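# Keep the dull checks

I look after one machine. It is a two-armed mobile unit that tidies rooms, and it spends part of its working life in a test flat at Nirnard and the rest in simulation on a server down the corridor. My job is the setup: joint zeros, gripper alignment, camera mounts, cable runs, and the model file that is meant to match all of those. I have done it for long enough to hold an opinion on how it should be done, and my opinion is that the simulated robot needs a maintenance log as much as the real one does.

Most places I have worked keep a good log for the hardware. Ours is a bound book with a pen on a string. If Indrek Rimkutė changes a finger pad, he writes down which side, which screw length and the torque. When the left wrist started to drift in June, we found the cause by reading back through his entries. A connector had been reseated and the zero had not been taken again afterwards. It took twenty minutes to put right.

The model file had no such book. It had a folder with names like "final" and "final_wide", and the people who knew the difference had moved to other work. When somebody asked me which gripper the simulated arm was carrying, I had to open the mesh and compare it with the part on the bench. They did not match. The real arm had been on the longer fingers since spring. The simulated one was still on the short ones, and every grasp we had tuned in that time was tuned for a tool we no longer owned.

Zahira Lumenta takes the other side of this. Her view is that the model is software, software has version control, and a separate log is paperwork for people who like paperwork. I see the point. The changes are all in the history if you go looking. But the history says a number went from one value to another. It does not say that the number changed because the bracket was bent, or that the bracket has since been replaced and the number should have gone back. A fitter's note says that, in one line, usually with bad spelling.

She also says that small errors don't matter, because the policy is trained on randomised rooms and learns to cope. Some of them don't. I would not stop work over a wall in the wrong shade. An arm base that sits 2 mm off is a different matter - the error runs the full length of the arm and is there on every pick.

So what should be checked, and how often? We have a routine now, and it isn't clever. After any hardware change, and otherwise after every 200 hours of running, the real unit goes to its home pose and the joint values are written down. The simulated one is put in the same pose and compared. Then both grippers are closed on a gauge block, real and virtual. Then we run a fixed set of pick starts, without moving, and look at what the arms can reach from where the base has parked. The whole thing takes a morning. Parisa Kermani wrote a script that does the comparison part in a few minutes, and I still want a person to read the result and sign it.

I'm firm about the signing. Last winter the script passed a model in which the right gripper had been mounted a quarter turn out. Every number was inside its limit, as nobody had given it a limit for that. Maysoun Yammine saw it straight away when she opened the viewer, having fitted a few hundred of them by hand on the old Bosman line.
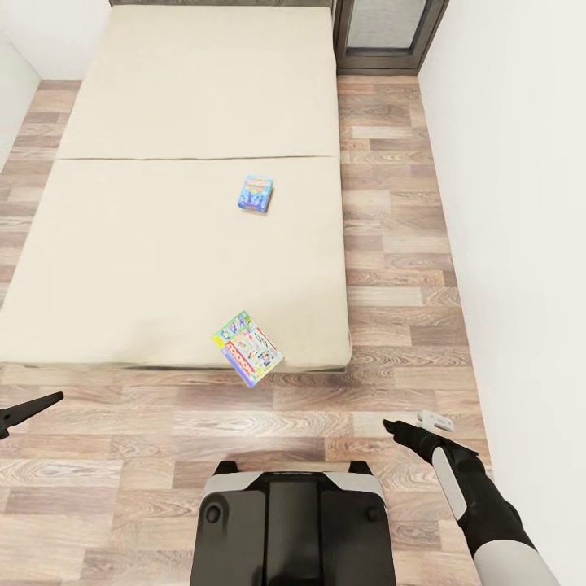

Parking position is the check I would keep if I were only allowed one. People set it once, by eye, and forget it. With the base facing the foot of a bed and a box with Monopoly-style lettering lying askew over the edge of the mattress, a small mistake in the park changes which arm should go first and whether the fingers meet the corner of the box or its lid. The second box, the blue one further back, asks more of the reach. If the simulated base is parked closer than the real one ever gets, that second pick will look easy on the screen and the fault will be blamed on the arm. I have watched people spend a week on arm gains with a parking error sitting underneath.

There is a cost to all this, and it falls on whoever does the setup. Maricica Pană, who plans our hours, has asked more than once if the check could go to every 2000 hours, in line with the gearbox service. I have said no each time. Gearboxes wear slowly. Model files go wrong in an afternoon, when someone borrows one for a demo and saves it on the way out.

What I'd ask for is modest. Put the model in the same book as the machine. Same page, same pen. When the fingers change, two lines are written, one for each. Ours starts at entry 562, which is where the hardware log had got to when I began adding the second line.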